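Water hardness and the small laundry: a talk with the plant engineer at Royer

12 February 2024

The laundry at Royer washes bed linen and table linen for hotels in the Clovton area. Its plant engineer has been in charge of water treatment there for 10 years and agreed to discuss the subject on condition that the company's prices were left out.

Incoming water at the site has a hardness of 179 parts per million, measured as calcium carbonate. "That is hard water, but it is ordinary hard water," the engineer said. "It causes scale in the steam boiler first. Then it uses up detergent. Gray towels are the last thing you see, and by then you have been paying for it for months."

The softening plant consists of two resin tanks working in alternation. One is in service while the other regenerates with brine. The changeover is triggered by a flow meter. An earlier arrangement used a timer, and the engineer does not recommend it. "A timer regenerates when the clock says so. On a slow day you throw away salt. On a heavy day you send hard water to the washers for the last hour of the shift, and the operator has no way of knowing."

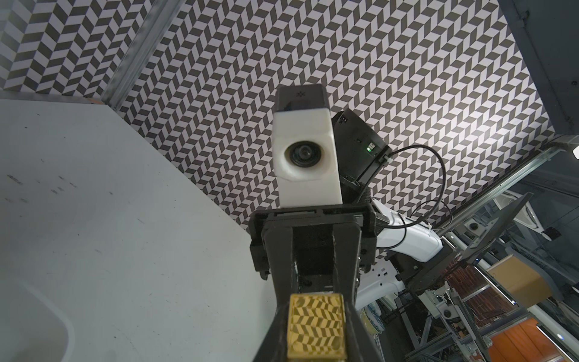

Testing is still done by hand. A sample is drawn from the tap after the softener at the start of each shift and titrated at the bench. The limit is 2 parts per million. Anything higher is written in the log, and the tank is taken out of service until a second sample has been run. The engineer has looked at online hardness monitors and may buy one from Cekwood, but would keep the manual test in any case. "The reagent costs very little. It takes a few minutes and it makes someone walk past the tanks."

Salt was the next subject. The plant uses pellets. Rock salt was tried one February when pellets were short, and the insoluble matter settled in the bottom of the brine tank and blocked the injector screen. Cleaning it took most of a day – the tank had to be emptied with a bucket.

Asked about iron, the engineer was brief. The Clovton supply carries very little of it. The company's other site, at Idel, draws from a well and needs a separate filter ahead of the softener. "If iron gets onto the resin, you lose capacity a little at a time. You can clean it chemically, once or twice. After that you replace the resin."

Rinse water is not recovered at Royer at present. A tank was priced, but the floor beside the washers would have to be reinforced. The engineer expects to look at the figures again when the boiler is replaced. The drain line is due for relocation as part of the same work.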